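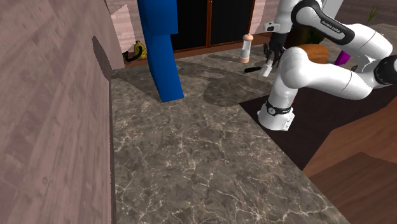 Why does a printmaker write a fraction in pencil under the image?
The fraction says which sheet you hold and how many sheets are in the edition. The lower number is the size of the edition, and the upper number is the number of this one sheet. So 9/20 means sheet nine from an edition of twenty.

Home | Courses | Handouts | Print Room | Contact

Looking at Prints: Handout 4
Editions, proofs and margins
10th April
By the course tutor, Erkent Print Room

In the last session we spoke about how to tell a relief print from an intaglio print by the touch of the paper and by the look of the line. In this session we leave the image for a while and look at the margin. Many visitors to an exhibition never read the margin, and very often the frame maker has covered it with the mount. For us it is important, so please read these notes before you come to the study table.

1. The number

The number is normally at the lower left, the title in the middle (if there is a title) and the signature at the lower right. This is a custom and not a law. You will meet artists who put everything on the left side, and others who sign on the back.

Students often ask me if a low number is better than a high number. For most modern prints the answer is that it makes no difference. The sheets are usually numbered after they have dried, when the pile has been moved and turned more than once, so sheet 1 was perhaps not printed first. With drypoint the question is more serious. The small raised edge of metal beside the line, which we call the burr, is pressed flat a little each time the plate goes through the press. An early sheet has a soft, dark line and a late sheet has a thinner one. But you must look at the line itself to know this, and the number alone cannot prove it.

2. The letters

Besides the numbered sheets there are other ones, and these carry letters.

A/P is the artist's proof. The artist keeps these outside the edition. In our own print room we allow up to 9 for one edition, but other workshops have other rules.

P/P is the printer's proof, given to the person who printed the work.

B.A.T. comes from the French "bon à tirer", good to print. It is the sheet which the artist has approved, and the printer holds every other sheet against it. There should be only one.

H/C is "hors commerce", not for sale. You will nevertheless find such sheets for sale.

A state proof is a different matter. It is pulled while the plate is still being changed, and it shows a moment in the work which the finished edition does not show any more. I find these the most pleasant sheets to study -- one can see where the artist had a doubt.

3. The plate mark and the edges

In an etching or engraving the edge of the metal plate leaves a dent in the damp paper. Look for it with the light coming from one side. If the dent is missing, there are several possibilities: the sheet was trimmed inside the mark, the plate was larger than the paper, or the print is not an intaglio print. Please write down what you see first and choose the explanation afterwards.

Look also if the edges are cut or torn. A soft, uneven edge is called a deckle edge. On handmade paper it comes from the mould. It can be imitated by tearing along a ruler, and this is quite difficult to recognise behind glass.

4. Example for the study table

We will use the Belodard portfolio, which has 23 sheets in lithography and etching mixed together. The edition was 226, a large number for a work of this kind, and our copy has lost its original box. Sheets from the Stukex workshop have a small blind stamp at the lower right corner. A blind stamp is pressed without ink, so hold the sheet low against the window and do not rub it with a finger.

Some sheets have the number in one handwriting and the signature in another. This is not a sign of a false print. A workshop assistant often wrote the numbers, and the artist came later only to sign.

5. Handling

Wash and dry your hands. Only pencils are allowed on the table. Lift each sheet by two opposite corners, with both hands, and do not slide one sheet over another. The tissue goes back in the same place where you found it.

6. For next time

Choose one sheet from the portfolio and write one page about its margins only. Do not describe the image. Give the numbers and letters exactly as they are written, also when you think they are wrong. If you cannot read a word, put a question mark and leave a space.

The essay from the November course is still in the reading folder for those who want a model, but its part on watermarks is too short. We shall come to watermarks in Handout 5.

Related handouts
Handout 1: Relief, intaglio, planographic
Handout 2: Paper and damp
Handout 3: Reading the line
Handout 5: Watermarks and papermakers
The Seo gift: a short list of sheets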